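**Teresa Rocha** · 6/30/24

I've cooked a pot of dried beans every Sunday since I moved to Brultorley. People at work keep asking me how, so I'm putting it all in one thread.

---

I buy mine from the bulk bins at Zarei, the grocery by the bus station. Go where the bins empty out fast. Old beans stay hard however long you cook them, and you can't tell by looking.

---

Canned beans are fine. I keep three cans of chickpeas in the cupboard at all times. I just like the broth you get from dried ones, and you can't get that from a can.

---

Sorting: pour them on a baking sheet and look for stones. I skipped this for years. Then I bit a stone at my sister's birthday dinner and paid $131 at the dentist to find out the tooth was okay. Now I sort.

---

Soaking. I soak overnight with a spoonful of salt in the water. Black beans and lentils I don't soak at all. If I forget, I cook them anyway and we eat later.

---

The old advice was never to salt beans until the end, so the skins wouldn't get tough. My mother still does it that way. I salt the soaking water and I salt the pot, and my skins come out softer than hers. She says hers taste better. We've agreed to leave it there.

---

What goes in the pot with a pound of pintos:

- half an onion, not chopped
- 2 bay leaves
- 3 cloves of garlic, peeled
- a good pour of olive oil
- salt
- water to cover by two inches

No tomatoes, vinegar or lemon until the beans are soft. Acid really does slow them down. I tested that one by accident and we had toast for dinner.

---

Bring it up to a hard boil for ten minutes, then turn it down as low as your stove goes. Lid on but tipped a little. You want a bubble now and then. A rolling boil knocks the skins off and you end up with mush on the outside and chalk in the middle.

(If you're doing red kidney beans, don't skip the hard boil, and don't do them in a slow cooker from raw. They can make you pretty sick.)

---

Start tasting after an hour. Take five beans from different parts of the pot and eat all of them. If one is hard, keep going. I've had pintos finish in an hour and ten and I've had navy beans take the whole afternoon.

---

Somebody asked about pressure cookers. I had an Anard for a while. It was fast, and the beans were okay, but I never learned to judge the time and I couldn't taste along the way. I gave it to my neighbor and she loves it.

---

Storing: keep them in their broth, in the fridge, four days. After that I freeze them flat in bags. Leave some room at the top or the bag will split. Drained beans dry out and get those cracked skins by the next morning.

---

How a pot goes at our house, most weeks:

Sunday, a bowl of beans with broth and bread.
Monday, beans and rice.
Tuesday, mashed in a skillet with whatever fat is around, next to eggs.
After that it's soup.

---

The bottom of the pot is the best part. Take the last cup of broth with the broken beans in it, add a handful of small pasta and a lot of black pepper, and cook it right there on the stove. That's my lunch and I don't share it.

---

You don't need a big pot, by the way. A pound of beans swells to more than you'd think, but half a pound fits in a small casserole and feeds two people for a couple of days. Start with that much. 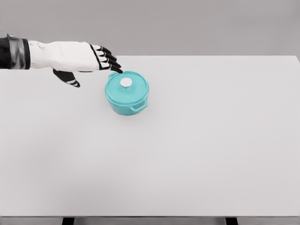
---

Half a pound also means you can try a kind you've never cooked without getting stuck with it all week. Next Sunday I'm making limas, which I hated as a kid. I'll add to this thread if they're any good.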